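4.2 The corridor site

We bought the Skesance kit with our own money, which I mention up front because the rest of this section is a bit mixed. The kit is sold as a "building rounds" package: a mobile base, one arm, a head camera, a wrist camera, and a license for the Kulter software that ties it all together. The sales page promises that you can teach it a new stop in an afternoon. We wanted to know if that holds up in a regular building, with regular doors and regular glare, so we picked a stretch of corridor with a window, a narrow access panel, and a fire hose cabinet all close together.

I like this spot a lot as a test site (my co-authors got tired of hearing about it). The panel is white on a white wall, so the software has very little to hold on to besides the metal frame and the small round lock. The hose cabinet is the opposite, all red parts and metal fittings, and Kulter tends to latch onto it whether you want it to or not. Figure 4 gives the head camera's view of the site with the upper cabinet compartment open.

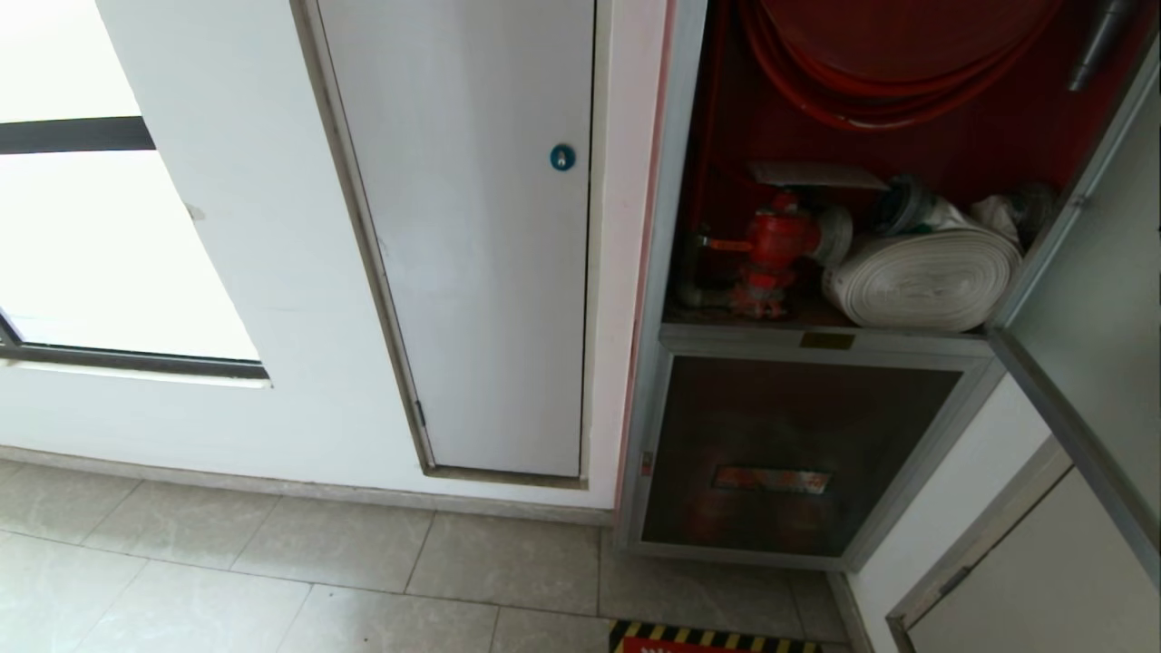

Figure 4. Corridor site, head camera. Window at left, access panel with teal-blue lock, open hose compartment at right.

4.3 Teaching a stop

Teaching goes like this. You drive the base to where you want it, move the arm by hand, press a button, and give the pose a name. Two poses are the minimum for a stop, one to look from and one to reach from. We ran 102 trials at this site in July, 66 of them with the stock settings and the rest after we had changed the exposure limits ourselves.

The stock settings were not great near the window! The head camera view washes out on that side, and the panel frame fades right along with it. Kulter would often report "panel found" and then hand us a position that was a good hand's width off. Turning down the exposure limit fixed most of that, but the option is buried three menus deep, and the printed manual doesn't mention it at all. For a product aimed at building managers, I'd call that a real problem – they shouldn't need to know what an exposure limit is.

The wrist camera did better. Once the arm is low and close to the wall, the hinge side of the frame gives a nice long edge, and so does the baseboard. The fingers do take up a lot of the view, though, and the cutouts in them show the door surface behind, which the segmentation sometimes counted as a separate object. We ended up masking out the whole gripper, cutouts included.
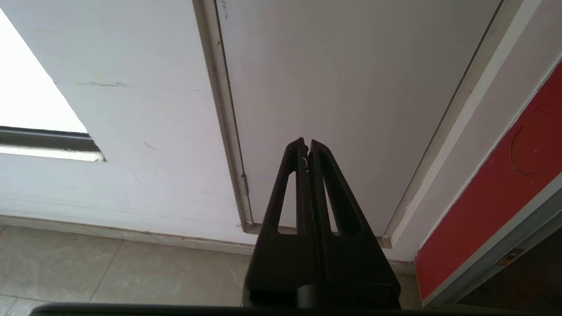 Figure 5. Wrist camera, fingers together, with the door panel behind them.

Our mask took over 12 tries to get right, mostly my fault, and we're including the file with the paper so you don't have to repeat that. One caution if you use it: it was drawn for the fingers that ship with the kit. The longer Nyanda fingers (sold separately, and pretty nice for shelves) need their own mask, and we haven't made one.

As for the afternoon promise, I'd say it's fair for a stop away from windows and optimistic for one like ours. We'll come back to the setup cost in Section 6, where we compare it with the Stundano service plan.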